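Cloth Station, Bay 6 - Gallery

Work surface and red cloth at the Navercombe bench. This page covers the table, its covering, the frame behind it and the textile pieces used for crumple and flat-lay work. Notes are by Heikki Ruotsalainen. Dimensions are in centimeters unless marked otherwise.

The station was set up in December as a replacement for the old glossy bench in the Prurkow room. The main requirements were a surface that does not slide under light fabric, a plain background, and enough contrast to find a cloth edge quickly.

1. Table and backdrop

Light gray top with a fine texture, pale gray-green backdrop behind it. A bunched red cloth lies at the left, with white stripes along a red border showing at one point. The vertical metal post stands at the far edge of the table. 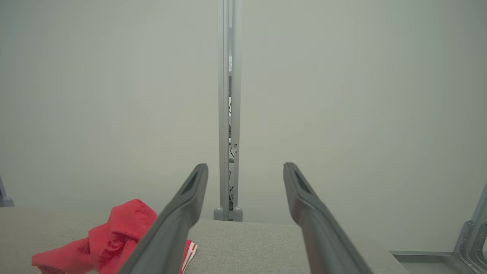 Surface friction was the first thing checked. A smooth top lets a light cloth drift when one corner is pulled, and the folds open before the pull is finished. On a textured top the far side of the cloth stays put and the fold moves only where it is handled. The Halvorsen covering was chosen over two others for this reason. It is stretched by hand and fixed on the underside, so there are no clips on the working side. Retension it if a ripple can be raised with a fingertip.

Cleaning is with a dry lint brush, front to back, every Wednesday. Red lint shows clearly on the light gray and should be removed before a new cloth is laid down. Do not use a damp sponge - it leaves a ring.

2. Two red pieces

One piece is bunched up at the left, with a thin white edge showing at its upper right border. The other lies flatter in the lower right corner, with a straight edge set at an angle.

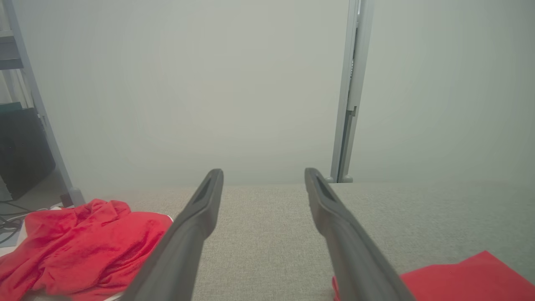

3. Cloth handling

Cloths are dropped from a height of 35 cm for a crumpled start. For a flat start they are smoothed once with the palm and left alone. Ironing is not used, as a pressed crease holds its line and changes how the next fold forms.

Each cloth is retired after 200 handlings or when the border begins to curl, whichever comes first. Wash at low temperature with no softener. Softener reduces the grip between layers and the effect lasts for several washes.

4. Storage and spares

Spares are kept in the Cilance cabinet, second shelf, 5 to a stack, laid flat with borders facing the door. Used cloths go in the lower drawer until wash day. Replacement covering for the table is on the roll beside the cabinet - cut with the weave, and allow extra on all sides for the fold under.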